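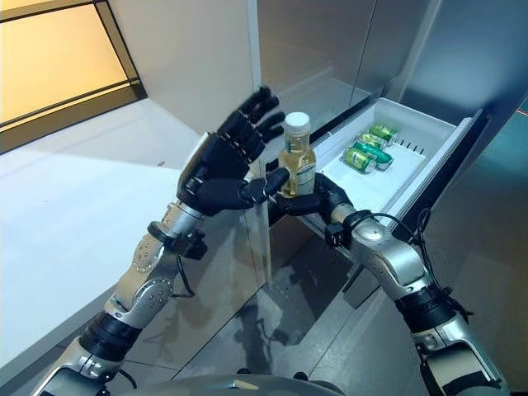

*A bottle with a screw cap, between the countertop and an open drawer.*

Anayeli Salinas has been planning kitchens for Grona for five years, and for most of that time she has been arguing with customers about bottles. She would like them in a drawer. Most people want them beside the stove, or in the cabinet over it, where their parents kept them.

We met at the Grona shop on Grabowska, at the back, where there is a table and a kettle. She had a stack of floor plans with her and went on marking them while we talked.

"People come in and talk about doors," she said. "Color, handles, gloss or matte. I let them do that for a while and then I ask what they cook and where the bottles live. Usually they don't know. They say 'in the kitchen.'"

By bottles she means oil, vinegar, soy sauce, syrup, and also dish soap and the other cleaning things, although those go somewhere else. What they have in common is that they are tall, they drip, and they fall over. Shelves take care of the height. They don't help with the drips, and in a deep cabinet the bottles at the back are forgotten.

"I've helped people pack up old kitchens before we take them out," she said. "You find three bottles of vinegar, all opened. They bought the second one when they couldn't see the first one."

Her answer is a deep drawer, placed low and close to where the person stands to cook. You pull it open and look down on everything in it. The bottles have to stand up, so the inside height matters more than the width, and she measures the customer's tallest bottle before she orders anything. If a customer can't say which one that is, she asks them to bring it in.

"I had a man carry in a bottle of olive oil wrapped in a towel. It didn't fit the drawer he'd picked. He was annoyed, but he would have been more annoyed in August, when it was installed."

August is the busy month at the shop. Families want the work done before school starts, and the installers are booked through the last week. Two of them, Szymon Piątek and Vlastimil Kopecký, came in partway through our conversation for the key to the van. Piątek stayed long enough to disagree with her about drawers.

"They're good until somebody slams one," he said. "Then everything goes over like bowling pins. I've gone back to kitchens where the whole bottom was sticky."

Salinas said that was a matter of dividers. Piątek said customers take the dividers out. Both of them seemed to have had this conversation before. He took the key and left.

I asked her whether customers do take them out.

"Some do. They want to put a pot in there. Once there's a pot in there, it's a pot drawer, and the bottles go back on the counter."

The divider she recommends is a plain one, a strip that slides along and holds a row of bottles against the side. The shop also sells a set called Piltari, which has a tray underneath that lifts out for washing. She likes the tray and thinks the rest of it is more than most kitchens need. For people who don't want to spend anything, she suggests a shoebox lid or a baking pan they no longer use, with a folded dish towel in the bottom.

"The towel does most of the work. Change it when you change the other towels."

She has a few other habits that she passes along. Wipe the neck of the bottle before the cap goes back on. Keep the label facing up or toward you, so you can tell light vinegar from light oil without opening either one. If you pour things into plain bottles, write on the cap, seeing as the cap is what you look at when the drawer is open. She uses masking tape and a marker at home. She doesn't care for printed labels, which she says peel at the corners after the first spill.

Cleaning products are kept apart, and on this she doesn't bend. They don't share a drawer with food, even a divided one. If there are small children in the house, they don't go in a low drawer at all unless it has a catch on it.

"A yellow liquid is a yellow liquid to a four-year-old," she said. "I don't want to be polite about that one."

White drawers come up often. Customers worry that they show dirt, and she agrees that they do. She has one in her own kitchen and says a ring from a bottle shows up on it right away, so it gets wiped the same day. Her old drawer was dark brown inside, and she found out what was in it when she moved. She would pick white again. Counters are a different question for her, and she told me she would need another afternoon for counters.

Much of what she knows comes from one job, an apartment building in Likeck with 204 kitchens, all the same layout. Grona put them in over two winters. Aniela Urbańczyk ran the project and asked Salinas to go back afterward and see how people were using them.

"It was the same kitchen over and over," Salinas said. "Same drawers, same counter. And the bottles were everywhere. On the windowsill. On top of the fridge. One woman kept hers in the oven and took them out when she baked."

She doesn't tell that story to make fun of anyone. The deep drawer in that layout was on the far side of the sink, a couple of steps from the stove, and she thinks that was the whole trouble. People put a bottle down where their hand already is. In the next building the drawer was moved next to the stove.

Ksawery Czerwiński, who lives in the Likeck building, was one of the people she visited. I called him later in the week. He still uses the far drawer for bottles and has gotten used to the walk.

"She told me to put a towel in it, so I put a towel in it," he said. "Before that I was scrubbing the bottom of the thing with a toothbrush. I keep the oil at the front and the vinegar behind it. My brother visits and puts them back the wrong way."

I asked whether he would move the drawer if he could. He thought it over and said he would sooner have a better light over the sink.

Salinas wasn't surprised when I passed this on. She said light comes up in nearly every follow-up visit and almost never in the first meeting. She has started asking about it at the same time as the bottles.

Toward the end I asked what she would tell someone who isn't getting a new kitchen and only wants the bottles under control this weekend. She told me to take them all out first and stand them on the counter.

"Throw out the ones that smell wrong. Put the doubles together. Then see how many you pick up in a normal week. Those get the best drawer you have, and if there's a stack of takeout menus in it, move the menus."

The rest can go on a high shelf, she said, standing in a pan.

*The Grona shop on Grabowska is closed on Sundays. Salinas sees customers by appointment, and asks that they bring the tallest bottle they own.*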